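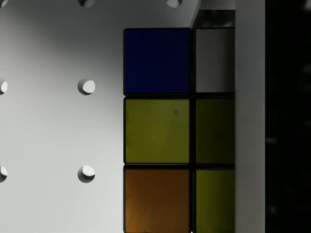
What is rent?

Most grown-ups live in a home they are still paying for. If they pay to use somebody else's, the money is called rent. The owner is the landlord, even if she is a lady with a bicycle and no land worth mentioning.

What does the landlord do?

She mends the boiler and the roof. Some landlords do this quickly. In Dindbridge, the one at 202 Himberg Road is said to be thinking about it.

What does the tenant do?

The tenant lives there, pays on time and asks before painting the bedroom purple. Both sides sign a tenancy agreement, a long letter full of rules that few people read until something leaks.

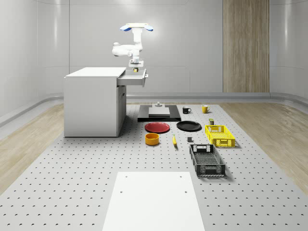 What is a deposit?

Extra money handed over at the start, in case of damage. Suppose a flat in Sopacua House has a deposit of £1395. Leave it tidy in May and you should get it all back. Leave jam on the ceiling and you may not.

Can children rent a house?

Not usually. You could rent your sister half your bedroom, but expect arguments about the boiler.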